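Notebook, tableware bench
December, started 9:40

Continuing from Yuxi's page. She finished the washing test and left me the crockery for the sorting and stacking part, together with a note that says "please decide the names first". I agree with her. Last month we had three different names for the same plate in our notes, and Samuele lost half a morning with it.

So, names. From now on we write only the colour and the word "plate" for the solid ones: terracotta, teal, black, slate. There is also a pale blue in the cupboard which is easy to mix up with slate if the light is poor. Please write "pale blue" in full and never only "blue". The transparent ones we call "green" and "pink", and we say "bowl" or "dish" depending on the shape, as on the Drulard order sheet. Hanyu wanted to use numbers. I have nothing against numbers, but the stickers come off in the wash and then we are again where we started.

10:15. Wiped the table with the soft cloth. The surface is glossy and it shows every fingerprint, also it gives back the colour of whatever stands on it. With the transparent pieces this is very strong. I noticed it first with the pink bowl, when it was tilted on its side: the table becomes pink too. Ximeng asked if it is a stain. It is only the reflection, but I write it here so the next person does not start scrubbing.
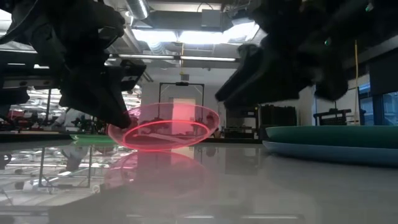 Pink bowl on its side, teal and pale blue plates to the right.

The rim of the bowl is the part which takes the most light from the ceiling. If you want to check a transparent piece for scratches, look through the wall and leave the rim for later, otherwise your eye goes always to the bright line. I lost time with this today. After that I checked each piece over a sheet of dark paper and it was much quicker. Two small scratches found, both on green pieces, both near the foot. They are not deep. I put them in the list and kept the pieces in use.

11:00. Question of the order. The old instruction from Nudard says to put out the tableware from large to small. I tried it like this and I do not like it, for the large plates take the good places and the small pieces finish at the corners. Sihan proposed to separate by material: transparent along the far side, solid ones nearer. This is better to look at and also better for stacking afterwards, as the solid plates are heavier and you do not want to reach over the light ones to get them.

We did not manage to keep the rule completely.

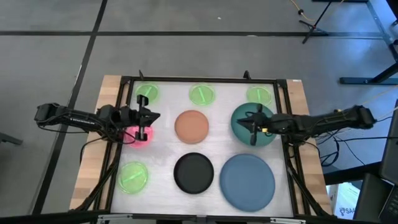
I think the rule should say "transparent at the far side where possible" and leave some freedom. A strict rule that everybody breaks on the first day is not useful. Sihan will write the new sentence and I will read it before it goes in the folder.

The other point is the distance between pieces. I would like a hand's width, but with this many pieces it is difficult, above all with the slate plate, which needs a lot of room. For tomorrow I suggest to take out one green dish and see if it becomes more comfortable. The black plate can then move a little.

Stacking, for the record: solid plates go largest at the bottom, with a paper napkin between each. The transparent ones have their own stack. Please do not put a transparent piece on top of a solid plate. Samuele did it with the old set and now there is a ring on the terracotta which does not go away with soap. I tried also with bicarbonate, no result.

14:30. Price question from Hanyu. The replacement set from Drulard has a minimum order of 1,000 pieces, so for us it is out of the question. The shop Nistitero sells single plates, but they do not have the teal, they have a lighter one which I think would be confused with the pale blue. Ximeng will ask Peng if they have any teal left from the previous delivery. Until then the teal is our only one — be careful with it, please.

Still open:
Soft cloths, only 2 clean ones left. Somebody should take the others home or we buy new.
Dark paper for the scratch check, I left it in the drawer under the napkins.
Yuxi to confirm which detergent she used. The green pieces feel a bit sticky to me, and I do not know if this is detergent or age.
New sentence about the order, from Sihan.

Stopped at 16:10. Crockery back in the cupboard, transparent stack on the upper shelf, solid stack below.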